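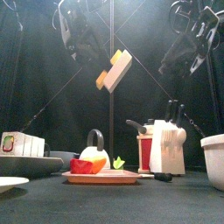 Why does the laptop's built-in microphone vanish after it wakes from sleep? On this batch it was the audio driver's power saving setting, which shuts the mic array down with the lid and then never wakes it up again.

Thursday, notebook, bench 2

OK so that's the short version, and I'm putting it at the top so I don't have to scroll for it next time Refugio pings me. The long version took me most of the day.

The Zadbridge people sent over another stack of the same model, all with the same complaint: mic works on a fresh boot, close the lid, open it, no mic. Device Manager still lists it and says it's working properly (thanks a lot). The recording level bar just sits there flat. Restart and it's back until the next nap.

First thing I did was the dumb thing, which was to swap the mic cable on one of them. I had the bezel off anyway. No change at all, and I cracked one of the little clips on the left side, so I owe King-fai a bezel. Sorry!

Then I went after drivers. What came preinstalled is the Pasavitz audio package, build 884. Pak-hei remembered that the older build didn't do this, and he had it on a stick in his drawer, so we rolled one machine back. Mic survived the lid fine, four times in a row. But the headphone jack stopped switching over by itself, so you'd plug in and the speakers kept going. Not something I want to hand to a customer.

Went back to 884 and started poking at the power settings. There's an idle timeout in the driver's power key, and it was set to 58 seconds on every unit I opened. Set it to zero (so, never idle out), rebooted, closed the lid, made coffee, came back, opened it - mic alive. Did it again over lunch with a much longer sleep and it was still alive. I tried it on battery too, same result.

Things I still don't know:

Whether it costs battery. Gervasio thinks it'll be tiny. I left one unit running unplugged next to an untouched one and will look at both tomorrow morning.

Whether a Windows update puts the old value back. Chun-yin says the Chamoun docks had something like this in May and the setting got stomped every time the driver refreshed itself. If that happens here we'll need a scheduled script, ugh.

Hibernate. Haven't tried it at all, only sleep.

One unit is a different story. It has no mic even on a cold boot, and the camera beside it drops out as well, so I'm betting on the cable at the hinge. It's on the shelf with blue tape on the lid. Please don't put it back with the others, they all look the same and I'll never find it.

There are more than 40 of these still to go, so I'm not doing the registry thing by hand. Refugio has a deploy script from the Imuscombe job that already pushes a power key, and he says swapping in our value is a five minute edit. I've asked him to test it on two machines before it goes anywhere near the rest.

Old build is back in Pak-hei's drawer. Coffee machine needs descaling, by the way, the light's been on all afternoon.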